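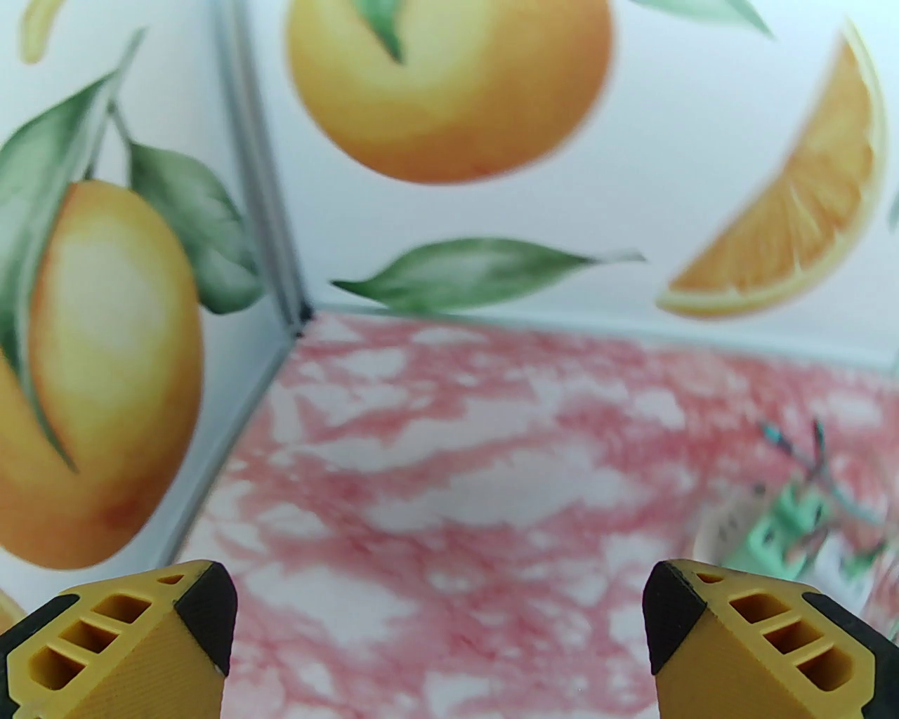 Citrus print on the walls, red-and-white marble pattern on the floor, metal rail in the corner.

Flarnora Pattern Panels for Small Builds

I started Flarnora because I was tired of plain white boxes. I build little display rooms and backdrop corners, and for years my choices were white, gray, or whatever leftover wallpaper I could get to lie flat. So I began printing my own panels, friends asked for them, and now it's a shop!

The pair in the photo is Tang on the walls and Idik on the floor, which is the combination I get asked for most.

Tang (walls)

Tang is my citrus print. It's a white background with big painted fruit in yellow and orange, green leaves and thin stems running between them. I painted the originals in watercolor at my kitchen table one November, and I kept the fruit large on purpose. Small repeats turn to mush when you look at them from across a room, and I love how one really big fruit can take over half a wall. The color goes from pale yellow in the middle of the fruit down to a deeper orange, so it looks soft even under a harsh lamp.

The design runs off the sides of the panel. If you want a whole fruit in one particular spot, write to me before you order and I'll send you a picture of the full sheet so you can plan your cuts.

Idik (floor)

Idik is a marble pattern in red and white. Yes, it's loud. I was nervous about putting it next to the fruit, then I tried it and never took it out again. If you'd like something calmer, it also looks good under plain white walls (I've got one like that on my own desk, holding a cactus and a lot of paper clips).

It's a printed sheet, so please don't expect stone! The print side has a matte coating and wipes down with a barely damp cloth. Skip anything gritty.

Rails

The rails come from Hireck. I buy them in long lengths and cut them here. They go in the upright corner between two walls and along the bottom where a wall meets the floor. You slide the panel into the groove and that's pretty much it — no glue, and you can swap the print whenever you get bored. Some people like a rail along every edge. I think one wall can look lighter without it, but that's a taste thing and I'm happy to cut whatever you ask for.

What's in the box

Standard kit:
2 wall panels, Tang
1 floor panel, Idik
1 upright corner rail
Bottom rails, cut to your size
Fasteners and a small hex key

Putting it together

Lay the floor panel down first and get the bottom rails where you want them before you tighten anything. Then stand the corner rail up and fasten it at the base. Leave that fastener a little loose! The walls go in much more easily when the rail can still wiggle. Slide in the left wall, then the back wall, push everything square and tighten up.

If a panel sticks halfway, take it out and run a fine sanding block down the edge a couple of times. Forcing it will scuff the print, and I say that as someone who has scuffed plenty.

My friend Chia-hao Kuo tested the first kits for me and got the whole thing up before his coffee was ready. It takes me longer, mostly since I keep stopping to change my mind about which fruit goes where.

Ordering

The standard kit is $92. Floor or wall panels can be bought separately if you already have rails, and custom sizes are fine up to 2000 mm on the long side. Bigger than that won't fit through my printer, sorry.

I print to order, so please allow 7 working days before it ships. Panels travel flat between two boards. Check the corners when it arrives, and if one is crushed, send me a photo and I'll print you another.

Colors shift a bit between screens and between print runs. If you need an extra panel to match one you already have, put your old order number in the notes box and I'll pull the same settings.

Samples of Tang and Idik are available too, one small square of each in an envelope. Just add "sample pair" to your cart.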